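NOTA DE PRENSA

Flosero presenta los resultados de su comparativa de pinzas de mano: 739 agarres, 4 configuraciones y un material que casi nadie quiere probar
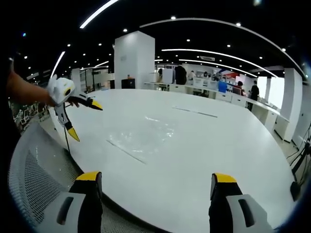 Sábado, 14 de abril de 2018. Flosero, empresa de integración de sistemas de manipulación, publica hoy los datos completos de su primera comparativa de pinzas de mano para material fino y flexible. 739 intentos de agarre en total, todos sobre film transparente y tiras estrechas. Nada de cubos de colores ni piezas mecanizadas. El informe se puede pedir desde hoy, gratis, en castellano y en inglés.

El trabajo empezó en enero a raíz de una consulta de Pumeo, fabricante de envases y cliente de Flosero. Problema concreto: restos de film y flejes que se quedan en las mesas de preparación y que hoy se retiran a mano. Pumeo quería saber qué pinza comprar. La respuesta corta: depende de la punta mucho más que de la pinza. La larga ocupa el informe.

Qué se ha comparado

Cuatro configuraciones, todas de dos dedos y accionamiento paralelo o en ángulo según modelo:

Evari con punta estándar.
Evari con punta afilada.
Sandhu con punta estándar.
Sandhu con punta afilada y funda blanda.

Las mismas personas manejando todas las herramientas, en turnos cortos. Misma mesa, mismo film, mismas tiras. El film se arrugaba a mano antes de cada serie y se tiraba al acabarla, porque una lámina ya muy manoseada se coge mejor que una nueva y eso falsea la cuenta. Las tiras sí se reutilizaron.

Tres tareas:

Levantar una lámina de film desde un pliegue y sostenerla en el aire.
Recoger una tira plana apoyada en la mesa.
Sujetar el film entre dos pinzas, una por operador, y extenderlo.

La tercera no estaba en el plan inicial. Se añadió en la segunda semana a petición de Pumeo y por eso tiene menos repeticiones que las otras, queda dicho también en el informe para que nadie compare columnas que no tocan.

Lo que ha salido

La punta afilada gana en tiras. Con las dos marcas. Entra por debajo del canto sin tener que arrastrar la pieza hasta el borde de la mesa, que es lo que acababan haciendo todos los operadores con la punta estándar aunque las instrucciones pedían no hacerlo.

En film, empate o casi. La punta afilada pellizca antes pero suelta antes también. La funda blanda de la Sandhu ayuda a sostener y estorba al entrar. Con la lámina muy arrugada cualquiera de las cuatro sirve; con la lámina plana fallan todas en algún momento, unas más que otras, ver tablas.

En la tarea a dos pinzas el factor decisivo ha sido la apertura máxima. Dos dedos muy abiertos se estorban con los de enfrente. Los operadores que cerraban un poco la pinza antes de acercarse terminaban antes. Esto no se midió de forma sistemática, es una observacion de sala y como tal figura en el anexo.

«Pensábamos que íbamos a recomendar una marca y hemos terminado recomendando una forma de punta», explica Grigore Toma, responsable de ensayos de Flosero. «La Evari pesa menos en la mano y eso se nota al final del turno. La Sandhu cierra con más precisión. Para el film de Pumeo, cualquiera de las dos con punta afilada. Para otra cosa, que nos llamen y lo probamos».

Las cámaras, capítulo aparte

Cada serie se grabó desde la propia herramienta, con óptica gran angular. Aquí hubo más trabajo del previsto. El film transparente sobre mesa blanca apenas se distingue en el vídeo, solo quedan los brillos de los pliegues, y la iluminación de techo cambia mucho esos brillos de un lado a otro de la mesa. Se plantearon fondos oscuros. Se descartó: las mesas de Pumeo son blancas y el ensayo tenía que parecerse a eso.

La anotación de aciertos y fallos se hizo por tanto en el momento, en papel, y se contrastó luego con la grabación. Donde las dos fuentes no coincidían se marcó el intento como dudoso. Los dudosos van en tabla separada y no suman a favor de ninguna configuración.

Para el equipo de visión de Flosero el material tiene un valor añadido. Hay muy poca grabación de plástico transparente manipulado a corta distancia y con la pinza siempre a la vista. Se estudia publicar una parte, sin fecha todavia.

Limitaciones

Van aquí porque luego preguntan.

No se ha probado film mojado ni con restos de adhesivo. No se ha medido la fuerza de cierre. Las pinzas se han usado siempre en la mano, no montadas en un brazo, así que los resultados valen para elegir punta y para recogida de datos con operador; no sirven para estimar tiempos de ciclo de una célula automática. Evari y Sandhu recibieron las tablas antes de la publicación y pudieron enviar comentarios, que se incluyen íntegros al final. Ninguna de las dos ha pagado el ensayo. Las unidades se compraron.

Próximos pasos

Segunda fase ya en marcha: las dos puntas afiladas montadas en brazo, con el mismo film y con dos controladores distintos. Pumeo cede material de su línea y una mesa de preparación igual a las que usa en planta. El objetivo son 2000 agarres, con reparto igual entre tareas esta vez. Flosero busca además una tercera empresa que aporte otro tipo de lámina, preferiblemente bolsa fina o malla. Interesados, escribir a la dirección de ensayos indicando tipo de material y cantidad disponible; no hace falta ser cliente.

Los fabricantes de pinzas que quieran entrar en la segunda fase pueden hacerlo con una condición, aceptar que se publiquen todos los resultados, también los malos.

Cómo conseguir el informe

Se envía por correo electrónico a quien lo pida. Incluye las tablas por configuración y tarea, la hoja de anotación en blanco, las medidas de las puntas y los comentarios de los fabricantes. Los medios que necesiten imágenes en alta resolución o hablar con Grigore Toma pueden solicitarlo al departamento de comunicación. Entrevistas en castellano, inglés o rumano.

Sobre Flosero

Flosero diseña e integra sistemas de manipulación para envase, alimentación y logística. Realiza también ensayos comparativos de pinzas, cámaras y controladores por encargo de terceros.

Contacto de prensa: Flosero, Departamento de Comunicación. Se ruega indicar «Comparativa pinzas» en el asunto.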